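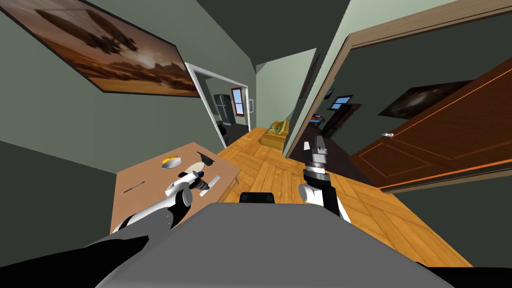 What on earth is a carbon tax?

August
By Khải Phùng

I got a brilliant letter from a reader called Valdemar Vestergaard, who heard two grown-ups arguing about a "carbon tax" on the bus and wanted to know what they were so cross about. Good question, Valdemar! I've been writing about this stuff for 13 years and I still hear grown-ups get it muddled, so let's go slowly.

First, the tax bit. A tax is money that people and companies have to pay to the government. It gets spent on things we share, like schools, hospitals, roads and the library where I'm typing this (it's lovely and cool in here).

Now the carbon bit. When we burn coal, oil or gas, a gas called carbon dioxide goes up into the air. You can't see it or smell it. It works a bit like a blanket, keeping the Earth's warmth in, and we do need some of that or we'd freeze! But people have added a lot of extra, and the planet is heating up.

So a carbon tax means you pay for the carbon dioxide you put into the air. Put out lots and you pay lots. Put out a little and you pay a little.

Let's try it with numbers

Say the tax is 5 pounds for every tonne of carbon dioxide. (A tonne is a weight, and it's a heavy one.) Take Dreltex, a factory in Drollville that makes curtains and burns gas to heat its big dye tanks. If it puts out 500 tonnes in a year, it has to pay 5 times 500, and that comes to 2,500 pounds.

Then there's Sobczak, the bakery by the bridge, which is much smaller. If it puts out four tonnes, it pays 20 pounds. 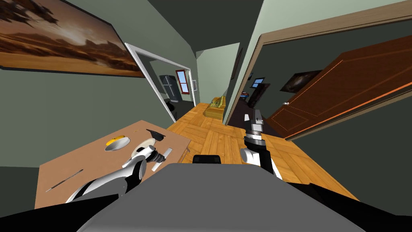 Now imagine you're the boss of the factory and you don't fancy handing over all that money. What could you do? You might wrap the tanks up snugly so less heat escapes. You might swap the old gas boiler for an electric one that runs on wind power. If you got down to 100 tonnes, your bill would drop to 500 pounds! And the tax doesn't tell you which of those things to do. You get to work that out for yourself.

So why were they arguing?

Well, suppose the factory pays the tax and then puts up the price of curtains to get its money back. Now the family buying curtains is paying for it too. The same goes for heating. If you live in a chilly house with an old boiler, your bills could go up, and you may not have the money for a new one. I think that's a fair worry, and I'd be cross as well.

One answer is to share the tax money out again. Some governments have sent part of it back to families, and others have spent it on warmer homes or better buses. People disagree about how much should go where. I like the buses idea best, but I don't have a car, so I would say that, wouldn't I?
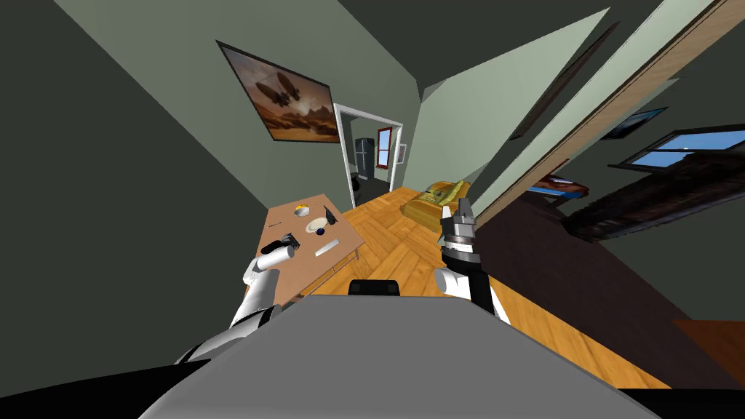 The left gripper holding a white cylinder, with the right arm raised.

The other big argument is about how high to set the tax. If it's tiny, a company might just pay up and carry on burning gas. If it's huge and arrives all at once, some businesses might struggle. Quite often a government starts low and puts it up bit by bit, so everyone has time to get ready.

Have a go yourself

The Grovska brickworks puts out 300 tonnes a year. How much would it pay at 5 pounds a tonne? And what if the tax went down to 4 pounds? Get a pencil and work out both, then ask a grown-up at home what they'd spend the money on. Mine said "potholes" before I'd even finished the question.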